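How to check a grasp-success claim from wrist-camera footage before you believe it

Every few months a new grasping method turns up with a success rate in the high nineties, and every few months one of us loses a week trying to get the same figure on our own bench. This page sets out the check we now run first. It needs a folder of recordings, a spreadsheet and two people who can stand an afternoon of dull work.

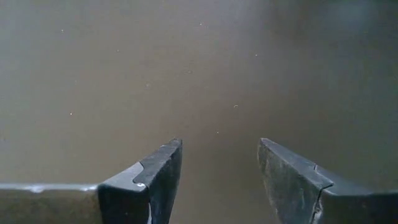 The method we use as the running case is Grulow, which predicts from the wrist view alone whether a grasp will hold. The write-up says it needs no force sensing and no second camera. I was doubtful when I read that and I am still doubtful, but it is a fair claim to test and the test is cheap.

What you need

Recordings with the wrist view saved at full rate, not thinned out afterwards.
The gripper's own width readings, on the same clock as the video.
The model's output score for each attempt, before any threshold is applied.
A written definition of success. If you can't get one, stop and ask for it.

We used the Circombe set, which has 1917 attempts in it. After dropping the ones with missing width readings or a broken clock we had 1711 left. Write down both numbers. I have read too many reports that give only the second, and the dropped attempts are seldom a random lot. In ours, a good many came from runs where the arm had been stopped part way through, and you can guess which way those would have been scored.

Step 1. Fix the definition of success

"Object lifted" is too loose. Lifted how far, and held for how long? We settled on this: the object is clear of the surface and still between the fingers when the arm reaches its rest pose. Grulow's own scoring stops at the top of the lift, so anything dropped on the way back counts as a win. Score both ways and keep the two columns apart.

Step 2. Set aside the empty attempts

A gripper that closes on nothing is easy to spot from its width reading. Any model that can see its own fingertips should get these right, and a pile of easy cases will flatter the total. Mark them as a group of their own. Do the same with attempts where the fingers never closed. You want to know how the model does on the hard remainder, where something was touched and the outcome was in doubt.

Step 3. Label by hand, without the scores showing

Two people label the same attempts separately, using the video and the written definition. Hide the score column. I know this sounds fussy. The first time we did it with the scores visible, our labels agreed with the model far more than they did with each other.

Where the two of you differ, don't talk it over until you have recorded that you differed. The rate of disagreement is a result. If people watching the whole clip can't settle a case, a model claiming to be sure from one view deserves a hard look.

Step 4. Run the dull baseline

Before giving any credit to the network, try the simplest rule that could work: if the final finger width is above a small cut-off, call it a success. Choose the cut-off on one part of the data and test it on another. It takes ten minutes to write.

On our set this rule got most of the way to the Grulow score. On the hard remainder the gap did widen in Grulow's favour, and I'll grant it that. It was still a good deal smaller than the headline suggested, and with objects of one thickness it more or less vanished.

Step 5. Cover up the background

Take the wrist frames and blank out everything except the fingers and the space between them. Run the model again. Then do the reverse: blank the fingers and leave the background.

If the second version still scores well, the model has learnt something about your bench, such as which surface goes with which object. We saw some of this. Attempts recorded on a plain surface were mostly from the early, easy sessions, and the model seemed to have picked that up. The published tests were all done on one bench, so they couldn't have caught it.

Leave the marks and scuffs on the fingers alone when you do the masking. It is tempting to tidy them, but the model was trained with wear in view and you would be testing something else.

Step 6. Split by session

Attempts from the same session look alike. If you shuffle everything and split at random, near-copies land on both sides and the score goes up for no good reason. Hold out whole sessions. We held out 7 and trained on the rest, and that single change cost Grulow more than any other step here.

Step 7. Try a different gripper, if you have one

We had an Itach gripper and could borrow time on a Su. Without retraining, the scores fell on both. With a short retraining they came back part of the way. I wouldn't read much into it, as we had few attempts on either and the camera angle wasn't matched.

What to write down

Attempts recorded and attempts kept, with the reason for each drop.
Both success definitions and the score under each.
Score on the hard remainder alone.
Labeller disagreement.
Baseline score on the same split.
Both masking results.
The list of held-out sessions.

Common mistakes

Tuning the threshold on the test sessions. We did this by accident, through a shared settings file, and had to throw away a Monday's work.

Averaging over objects when one object makes up a third of the attempts. Give a per-object table, even if it's ugly.

Treating a clock offset as noise. If the width reading lags the video, the baseline looks worse than it is and the network looks clever by comparison. Line up the first clear finger movement in each recording and check the offset again at the end, as ours drifted in the longer sessions.

Would I use Grulow? For sorting recordings before a person looks at them, probably. For deciding on its own whether the arm should carry on, no, at least until somebody shows me held-out sessions on a bench the model hasn't seen.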